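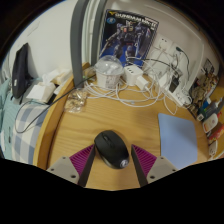
September 30, 2023

Desk notes, room at the Camham side. Saturday, so the corridor is quiet and I can write slowly.

Today I worked again on the question of the small desk. For those who read this notebook for the first time: we want a desk arrangement for one person that can be put back to the same starting state in short time, with only normal things that a person has at home. No labels on the wood, no tape, no special trays. The mouse and its pad are the main items, all the rest is surroundings. The Dornis desk in the other room is for writing by hand and I do not touch it in this entry.

The width of the free part in front was my first concern. In March I wrote that the pad must leave enough wood on the left for a notebook, and I still think so. I measured from the left rim to the place where I want the left edge of the pad to be, and wrote 20 cm in the table. A closed notebook of the usual school size goes there if I turn it. An open one does not. I accept this, because the person who writes in a notebook can move the pad for some minutes.

Mouse on the pad or beside the pad? I had the opinion that it does not matter. Now I am less sure. When the mouse is left on the bare wood, the next person puts the pad wherever there is space, and then the mouse goes on it and the whole thing has walked a little toward the right. When the mouse stays on the pad, both are moved as one piece. So the rule for the end of the work is: mouse on the pad, upper half. I don't ask for an exact angle of the pad. I tried to ask for this before and people only became annoyed. 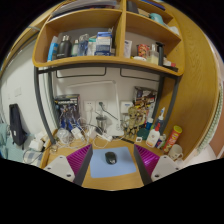
The shelf above the desk is the second topic, and I have put it off for too long. It was intended for papers and for things needed at the desk, but the lower compartments became a bathroom shelf. Tubes, bottles and a box or two are on the left side, and on the right it is more mixed, with a can and a bottle of something pale yellow. I have nothing against bottles. My worry is that liquid stands above a desk where there are cables. If one cap is not closed well, it will go down to the back of the desk, and there is exactly where we don't want it.

Proposal, for colleagues to read and to write their opinion below:

- the bottles go to the left lower compartment only, tall ones at the back
- the can and the small things stay right
- papers and books stay on the upper board, lying flat as now
- nothing is placed at the front edge of a board, also not flat things

The wire brackets under the lower board are a good idea of the maker and we do not use them enough. I think of them for a thin notebook or for a folded cloth. I would not hang cables there, as they would come down in front of the face of the person sitting. I asked Griker by mail if they sell the same brackets in a longer size. No answer yet, it is weekend.

I also checked the height between desk and shelf with the folding rule. I noted 70 cm in March for the older frame, and the number should not be copied for this one before somebody measures a second time. My own reading today was not good, I held the rule with one hand. Please repeat it.
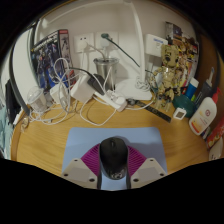

Cables are the third topic, and the hardest one. I decided not to do everything on one day. For the mouse area, the important thing is only that no cord comes so far to the front that it touches the pad. The white cable that makes a wide U toward the pad is the one I would fix first. It can be turned back behind the power strip without unplugging anything. After this the other white ones on the left rear can be put together in loops and closed with a soft tie. I have 20 ties from Kowalczyk in the drawer, the short type, and I prefer them to the hard plastic ones that must be cut with scissors.

The adapters are a separate matter. I would like to have them in one row along the wall, the big ones first, so that it is possible to follow each cord by eye from its adapter to the end. At present I must pull a little on a cord to learn which one it is, and this is a bad method. A small paper flag on each cord would be allowed in my opinion, because it is on the cord and not on the wood.

Time for the full reset, without the cables: I give it 2 minutes as a target for one person who has read the rules one time. I did not test it with a clock today.

Open points:
- measure the desk to shelf height again, two hands
- flags for cords, ask who has the thick paper
- decide on the bottles (write your opinion on this page, not by mail)
- longer brackets, wait for Griker
- clear cups and plastic bags at the back left corner: do they belong to the surroundings or do we take them away at reset? I would take them away, but then the rule must say it in words

I continue with the cords on the next free morning and will write the order of the adapters before I change it.

Recent entries
Soft ties or hard ties, first comparison
Dornis desk: drawer runs heavy on the left
Notes on pad size, March
Shelf frame from Camham, assembly remarks
List of things missing from the tool drawer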